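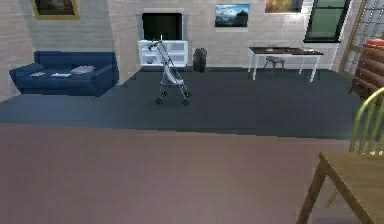
Which edition of the Callano bird guide should I get for a first trip?

The second one, if you can find it. It covers 618 species and the maps sit beside the plates.

marshwren_28
Going in September and would like one book in the bag, two at most. I've seen the first edition for a fiver but no idea if it's any use now.

tolly
I'd disagree with the answer above. The second edition is heavy and the text on waders was cut to make room for the maps. The first, by Fiorella Farina alone, is better written and fits a coat pocket.

Pipit Lane
It fits a pocket, but a lot of the names have changed. I spent a week crossing them out in pencil. The warbler plates are poor as well – far too green.

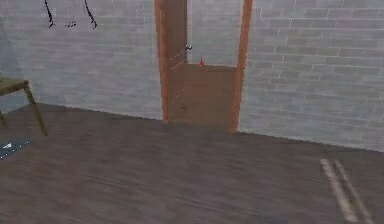 The second edition fixed most of that. I'd still take the Amato book on reptiles if you have room, as the bird guide has only five pages on anything without feathers.

tolly
The greens look fine in my copy. Might be a different printing.

marshwren_28
Thanks both. Is the Wirkusine chapter in either of them? We have three nights there.

Pipit Lane
Second edition only, near the back. It's short, but the track up to the lake is marked properly.

tolly
Fair enough, I'd forgotten that chapter. Get the second for Wirkusine, then, and leave it in the car when you walk.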